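Farnness: teleoperated tabletop demos in simulated living rooms

README, last touched December 27, 2025

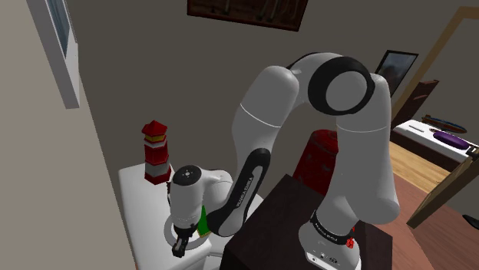 Farnness is my collection of tabletop demonstrations, all driven by hand through a remote-control rig and recorded in simulation. I started it because I wanted demos that looked like somebody's home and kept finding gray lab benches instead. So the rooms have clutter in them – windows, framed pictures, a doorway into the next room with a purple cushion in it – and the arm sits on a dark brown cabinet next to a white side table, where the lighthouse and the small green object go. I'm very fond of that lighthouse (red and white bands, pointed roof) and it shows up a lot.

What you get

There are 2000 demonstrations in the main set. Every one is a single attempt by me, start to finish, with the camera views, joint positions, gripper opening and the text instruction I was following. Instructions are short and plain, things like "move the lighthouse to the back of the table" or "put the green thing next to the lighthouse". I typed them the way I'd say them out loud, so expect some sloppy wording!

Failed attempts are in there too, in their own folder called ullex_rejects. I drop things, I nudge things I meant to grab, and now and then I forget which object I was supposed to be moving. If you only want clean runs, skip that folder. I use it for training a success detector and it works nicely for that.

How I drive it

The rig is called Emari and it's a handheld controller plus a small script. Moving my hand moves the gripper, the trigger closes the fingers, and a second button freezes everything while I shift in my chair. Please use the freeze button if you record your own. My first batch has a lot of little wobbles in it from me reaching for coffee, and I never went back to fix them.

Approach from above whenever you can. Coming in sideways past the wrist means you can't see what's right behind the hand, and tall skinny objects tip over if you brush them. I hover with the fingers a little open, line up, then go straight down.

Splits

train: everything except the held-out rooms
val: 80 demonstrations, same rooms as train
heldout: 2 rooms that never appear in train

The val split is small, I know. I picked it by hand in February and have kept it fixed so old numbers stay comparable.

Tóth format

Files are saved in what I call the Tóth layout, one folder per demonstration. The loader reads it directly. If you want something else there's a converter in the tools folder – it's slow, and it needs about 4000 MB of memory on the longer runs.

Known problems

Some early demos have the instruction in lower case and some don't. Picture frames and windows get chopped off at the top in certain camera views, which bothered me until I stopped looking up there. Contact between the fingers and very small objects can be jumpy. Gripper opening is normalized, joint positions are in radians, and I mixed those up once in an older version, so please grab the current one.

License and questions

Free for research and hobby use. Open an issue if a file won't load, and paste the folder name so I can find it.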